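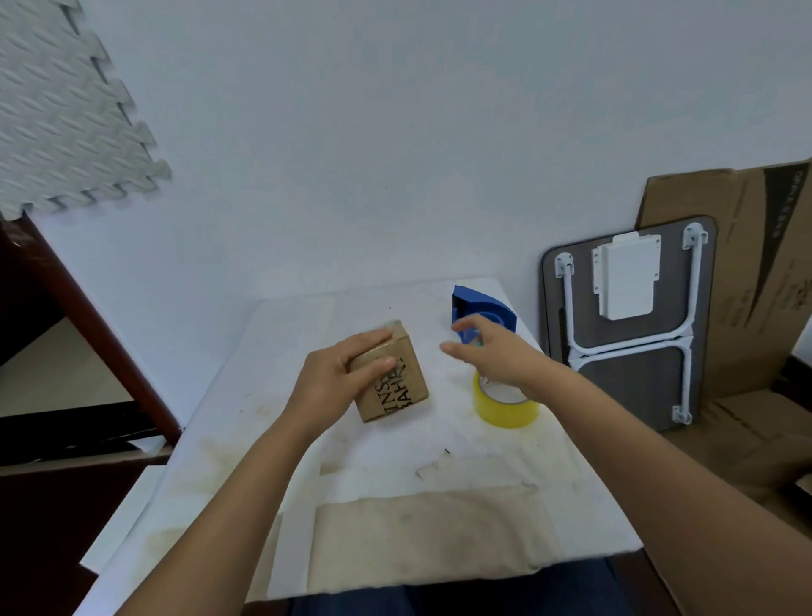
Should a portrait photographer hand over every raw file? Only when the contract says so and the fee covers it.

A raw file is unfinished work. White balance, lens correction and cropping are all still open, and the client's software will guess at each of them. Kristóf Csonka, who shoots headshots in Vitutthorpe, delivers 30 edited frames per session and keeps the rest for 9 months.

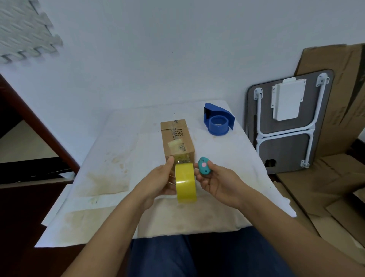 The usual objection is that the sitter has paid for the time and so owns the results. Payment for time buys the agreed output – a licence to the remainder is a separate line on the invoice, and I would price it at up to 4 times the session rate. Prints should be quoted apart from both.

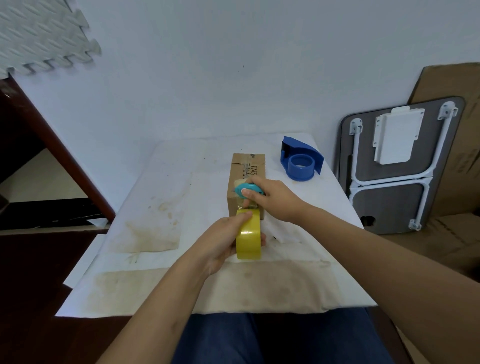
Pressing a turquoise cutter to a small taped box.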